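Inicio | Formación | Proyectos de alumnado | Entrevistas | Contacto

Buster aprende a hacer recados: conversación con Mared Parry, coordinadora del taller de manipulación móvil

El taller de manipulación móvil del Instituto Técnico Hukbridge cierra en agosto su segunda edición. A lo largo del curso, el alumnado ha trabajado con Buster, una plataforma con ruedas y brazo articulado que el centro destina a la docencia, y ha preparado con ella una serie de tareas domésticas y de tienda. Mared Parry, ingeniera de formación y coordinadora del taller desde su creación, recibió a la redacción de este boletín en el aula de prácticas, a las seis de la tarde, mientras dos de los equipos revisaban sus registros.

El taller se imparte como asignatura optativa y consta de 60 horas lectivas. En la presente edición se han formado 6 equipos, cada uno con un cuaderno de trabajo propio y un turno fijo de acceso al robot. Parry considera que el reparto de turnos es la parte menos vistosa del programa y una de las que más discusiones ocasiona. «El primer mes todos quieren más tiempo con Buster», explica. «En el segundo empiezan a pedir más tiempo de mesa, porque descubren que llegan al turno sin haber decidido qué desean probar».

La coordinadora insiste en el valor de la preparación previa. Cada equipo debe entregar una ficha con la tarea, la posición de partida, el criterio de éxito y el criterio de parada. Sin ficha firmada no se enciende el brazo. La norma procede de la primera edición, en la que varios grupos improvisaban los movimientos y resultaba imposible comparar después unos intentos con otros.

Preguntada por el nivel de entrada, Parry aclara que no se exige experiencia en programación. «Tenemos estudiantes de electrónica, de comercio y una alumna que viene de cocina», señala. «La alumna de cocina redactó la mejor ficha del trimestre. Sabía describir un gesto con la mano paso por paso, y eso a los de electrónica les costaba bastante».

Las tareas se agrupan en dos bloques. El primero, denominado Anden en la programación del curso, se ocupa del desplazamiento y de la aproximación: llegar ante un mueble o un aparato, detenerse a la distancia correcta y orientar la pinza. El segundo, Czarnecka, comprende el agarre, el transporte y la entrega. El paso de uno a otro no es automático. Los equipos presentan sus resultados ante el resto del grupo y responden a las objeciones de sus compañeros.

El archivo del taller reúne 590 intentos registrados, de los cuales 307 corresponden al bloque Anden. Parry pide prudencia al interpretar esas cantidades. «Un intento fallido y bien anotado nos sirve para dar una clase entera», afirma. «Uno bueno sin anotar no se puede repetir. Lo digo todos los años y todos los años aparece un cuaderno en blanco».

Sobre las dificultades técnicas, la coordinadora menciona en primer lugar los reflejos. Las superficies brillantes, los plásticos transparentes y las puertas de cristal oscuro alteran las lecturas de la cámara, y el alumnado tiende a atribuir el error al brazo. En segundo lugar cita las hileras de envases iguales. Escoger una botella entre muchas del mismo color obliga a definir cuál se quiere —la primera, la más próxima, la del extremo— y esa decisión debe constar en la ficha.

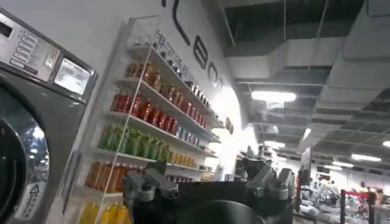

«Ante una estantería llena, lo que más me interesa es la conversación anterior al movimiento», prosigue Parry. «Un equipo discutió durante media sesión si la pinza debía entrar de frente o en diagonal. Al final probaron las dos opciones y cambiaron también la altura de partida, de modo que hubo que repetirlo todo. Fue una buena sesión, aunque ellos salieron bastante enfadados».

La evaluación combina el cuaderno, una demostración y una defensa oral breve. La demostración no requiere que el robot complete la tarea: se valora que el equipo reconozca a tiempo el criterio de parada y sepa explicar lo ocurrido. Parry admite que este punto genera reclamaciones, sobre todo entre quienes proceden de concursos en los que solo puntúa el resultado.

De cara a la próxima edición, el Instituto prevé mantener el número de equipos y ampliar las prácticas de aproximación. También se estudia que los cuadernos puedan consultarse en la biblioteca del centro. «Pediré que se conserven con las tachaduras», indica la coordinadora. Las solicitudes de plaza se presentarán en la secretaría, junto con una carta breve en la que cada aspirante describa una tarea cotidiana que le gustaría enseñar a Buster.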